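Drekavix Tabletop Refinishing Study
Progress report, third reporting period

Work this period covered the second half of the abrasion series and the start of the humidity series. Spending is within the approved budget for both. No change to the end date is requested.

Abrasion. All walnut panels coated with the Illent hardwax oil have now completed 2000 cycles on the rotary tester. Mass loss stayed below the limit set in the work plan for panels with three coats. Two-coat panels exceeded it and have been dropped from the remaining tests. Panel 7 was removed from the series after a clamp mark was found under the finish, and its readings are left out of the averages.

Humidity. The chamber was recalibrated in February. The first set of panels went in at the lower setting and will stay there through the next period. Edge swelling is measured at 3 points per panel with a dial gauge. The early readings are too few to report.

Supply. The last oil shipment, lot 2308, was thicker than earlier lots and took longer to cure. It was kept apart from the main series. A replacement lot has been ordered through Martinelli, with the price unchanged.

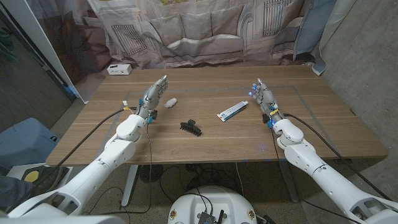
Grusedik asked in its written comments whether lot 2308 should be tested anyway, given that buyers may receive oil of the same thickness. We agree, and propose a short side series using spare panels, at no added cost.

Next period: finish the lower humidity setting, begin the higher one, and submit the abrasion data tables with panel weights before and after testing.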